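Protective Clothing and Respirators: Frequently Asked Questions
2 min read

Who must be fitted before starting work?

All employees and contractors entering a posted area at the Dultitz or Gunitz site must hold a current fit record. Visitors escorted for less than one shift are issued a disposable coverall and do not require fitting. 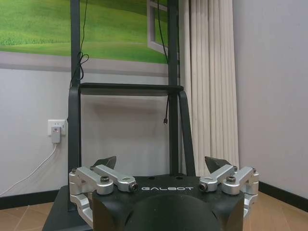 Occupational Health and Safety – Protective Equipment Unit

How often is a respirator fit test required?

Every 12 months, and again after any significant change in weight, dental work or facial scarring. Beards must be removed wherever the facepiece seals against the skin. Employees who cannot shave may ask their supervisor about a loose-fitting hood.

Can I wear my coverall more than once?

Limited-use coveralls are discarded at the end of the shift, or at once if torn or splashed. Reusable garments are returned to the laundry hatch at Machala.

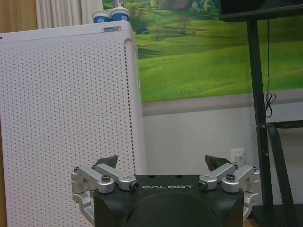

Garments taken home for washing will be recorded as a breach of the site rules. Replacement zippers and cuffs are fitted by the laundry at no charge to the employee.

What sizes are kept in stock?

Small to 4XL. The central store at Prernoswood holds 200 coveralls in each common size. Orders above 1000 units must be approved by Zuzana Vlček before they are placed.

My gloves meet the standard but feel stiff. May I substitute my own?

No. Glove material is matched to the chemicals listed on the work permit.

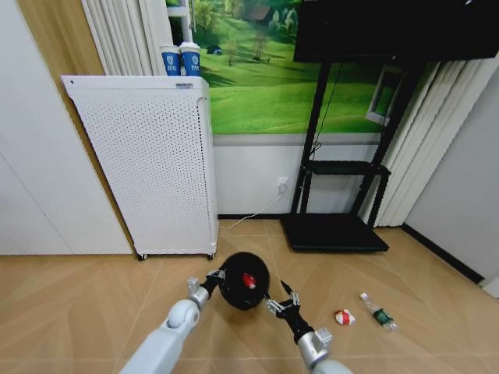

A request for a different model may be sent to Ľudovít Jelínek, with the permit number and a short description of the task. Please allow two weeks for a reply.

How should unused equipment be stored?

Keep coveralls in their sealed packaging, away from direct sunlight, solvents and heaters. 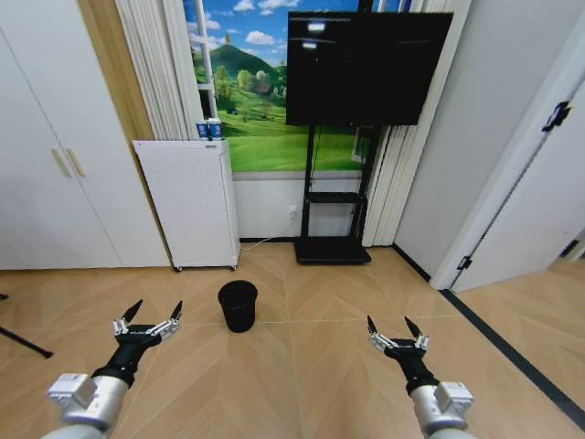 Respirators and spare cartridges require a clean, dry place with a stable temperature. An open shelf in the work area is not acceptable. A plain closed cupboard, such as the white two-door wardrobe with the gold-toned handles, is suitable if it is used for nothing else. Colour-coded labels are available from the store.

Related questions
Reporting a damaged facepiece
Cartridge change schedules
Prescription safety eyewear

Contact: Evangelia Kontogiannis, Protective Equipment Unit | © Occupational Health and Safety | Back to top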